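Replacing the Fork Oil and Seals on a Bamness Trail Bike

Applies to the Bamness 200 and 250 with the open-bath conventional fork. The closed-cartridge fork fitted to the enduro versions has a separate damping chamber and needs different tools. Check the sticker on the back of the left fork leg before ordering parts.

Revised 17th February to correct the oil height and add a note on seal orientation.

When to do the job

Change the oil every 40 hours of riding. Seals are replaced when they leak, or at every second oil change. A ring of oil on the inner tube after a ride is a leak. A thin film that wipes off and does not come back is not.

Before taking anything apart, try cleaning the seal. Slide the dust wiper down, work a strip of thin plastic film up between the seal and the tube, and draw it around once. Grit under the lip accounts for many leaks, and the seal may hold for the rest of the season.

Parts and tools

Two fork seals and two dust wipers (Femar sells them as a set)
Fork oil, 5 weight, two bottles
Two copper washers for the bottom bolts
Seal driver to fit the inner tube
Oil height gauge, or a large syringe with a length of tube
Torque wrench
Fork cap wrench, six-sided
Drain pan, lint-free rags, contact cleaner
Medium-strength threadlocker

Do not use an adjustable wrench on the fork caps. They are soft aluminum and the corners round off at the first slip.

Removing the fork legs

1. Put the bike on a stand with the front wheel clear of the ground. Strap the rear of the bike down so it cannot tip forward.

2. Measure how far each leg stands above the top clamp and write the figure down. Both legs go back to the same height.

3. Remove the front wheel, the brake caliper and the fork guards. Hang the caliper from the handlebar with wire. Do not let it hang on its hose, and do not squeeze the lever while the disc is out.

4. Loosen the top clamp bolts only. Crack each fork cap loose by a quarter turn while the lower clamp still holds the leg.

5. Loosen the lower clamp bolts and slide the legs down and out. Twist as you pull. If a leg sticks, check for dirt in the clamp slot before using force.

Draining and stripping

Back the rebound adjuster all the way out and note the number of clicks. Unscrew the cap slowly. The spring carries a small amount of preload, and the cap will lift as the last thread lets go.

Hold the spring down, put a wrench on the locknut under the cap, and separate the cap from the damper rod. Lift out the spacer and spring. Turn the leg over the drain pan and pump the rod until no more oil comes out, then leave it upside down for 24 minutes or so while you strip the other leg to the same point.
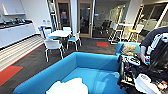 Tayla McPhee wrote in to say that she leaves hers upside down overnight, and that on her bike the extra time brought out another spoonful of gray oil that would otherwise have mixed with the new fill. Her second point was that the rod should be pumped again just before the leg is turned upright. Both are sensible if the bike is not needed the next day.

With the leg drained, remove the bottom bolt. The damper may spin with it. Putting the spring and cap back in loosely and pressing the leg against the floor usually gives enough grip. A short burst from an impact driver also works, but use it to loosen only.

Pry off the dust wiper with a flat blade wrapped in tape, then lift out the wire clip. Pull the inner tube sharply away from the outer, several times, using it as a slide hammer. The seal, the washer and the upper bushing come out together. Note the order.

Cleaning and checking

Wash every part in clean solvent and let it dry. Hold the inner tube up to a light and turn it. Small nicks can be dressed with 1,000 grit wet paper and oil, worked around the tube and never along it. A nick you can still catch with a fingernail will cut the new seal.

Look at the bushings. If the gray coating has worn through and the bronze shows over a wide patch, replace them. Measure the free length of both springs. The service limit is in the manual, and springs are replaced as a pair.

Fitting the new seals

Cover the end of the inner tube with a plastic bag and coat the bag with fork oil. Slide the parts on over it, starting with the dust wiper, then the clip, the seal, the washer and the bushing. The side of the seal with the spring and the open lip faces the oil. The earlier version of this page had this wrong in one place -- it is correct now.

Remove the bag, fit the tubes together, and drive the bushing home first with the washer on top of it. Then drive the seal until the whole of the clip groove is visible. Fit the clip and turn it to be sure it has seated. Press the wiper in by hand.

Refit the bottom bolt with a new copper washer and a drop of threadlocker. Tighten to the figure in the manual for your year.

Filling and setting the oil height

Stand the leg upright with the spring out and the tube fully compressed. Fill to just above the rod, pump slowly until the stroke feels even, and wait for the bubbles to rise. Top up, then draw the oil down to the stock height of 120 mm below the top of the tube. Set both legs within 1 mm of each other. Raising the level makes the last part of the travel firmer and has little effect on the first part.

Refit the spring, spacer and cap. Reset the rebound clicker, slide the legs into the clamps at the height you wrote down, and tighten the lower clamp before the fork cap. Tighten the top clamp last. Overtightened clamps pinch the tube and cause a sticky fork.

Before the axle pinch bolts are tightened, take the bike off the stand, hold the front brake and pump the fork several times so the legs line up on the axle. Spin the wheel, test the brake, and check all clamp bolts again after the first ride.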